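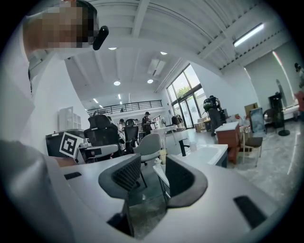 According to Mavis Strickland, the hardest part of learning Romanian was getting used to hearing it at full speed. She had worked through two textbooks at home before she joined our beginners' group, and she could read a menu or a train timetable without trouble. Then her son's in-laws rang from Cluj and she could follow none of it. Most of our students arrive with some version of the same problem, and most of what we teach is built around it.

About Plustside

Posted in January by Catinca Ilie
16 shares

Plustside is a small language school in Miltville. We teach Romanian to English speakers and English to anyone living in or near the town. We are independent and do not belong to a chain. Classes run in the daytime and the evening, in our own rooms on the first floor of the Nedelcu building, next to the post office. The entrance is at the side, up the ramp and past the bike racks.

The school started with one evening class in Romanian. The first students were nearly all people who had married into Romanian families — they wanted to talk to grandparents at Christmas and understand the jokes. English classes came the following year, when several of those same families asked if we could help relatives who had moved over for work.

How we teach

Groups have at least four students and never more than 16. A course lasts one term. We do a lot of listening in the first weeks, often to recordings of ordinary conversations: someone ringing a garage, two neighbours talking over a fence, a grandmother giving out a recipe too quickly. Students hear each recording several times before they see it written down.

Grammar is taught, and it is taught in order. Romanian noun endings are not something most English speakers pick up by ear, and we would be wasting people's time if we pretended otherwise. In the English classes the same goes for verb tenses and for spelling.

We use our own word list, called Numby. It has two levels. The first has 1,000 words and covers everyday speech. The second takes that up to 3,000 and is enough for most newspapers and for forms, letters and appointments. The printed version is included in the course fee. Replacement copies can be bought at the front desk.

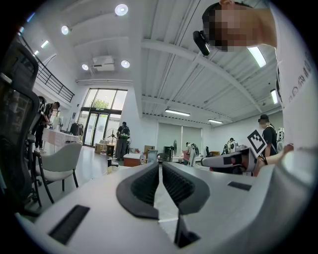 Who teaches here

Catinca Ilie runs the school and teaches the upper Romanian groups. She grew up speaking Romanian and English and trained as a secondary school teacher before setting up Plustside. The English classes are shared between three part-time teachers, all qualified to teach adults. Every group keeps the same teacher for the whole term.

Exams and certificates

We prepare students for outside exams but do not hold them here. Students who finish a term get a letter from the school stating the level and the hours attended. Some employers accept this and some do not, so please check with yours first.

Joining a class

New students have a short talk with a teacher before they book. It is free and takes 20 minutes or less — there is no written test. You can ask for one at the front desk or by post. Beginners can start in January or September. Other levels can join at any point in the term if there is a place.

Fees are paid by the term or in monthly parts. If you miss a class, you can sit in on another group at the same level that week.

Last updated: 24 May 2026
6 comments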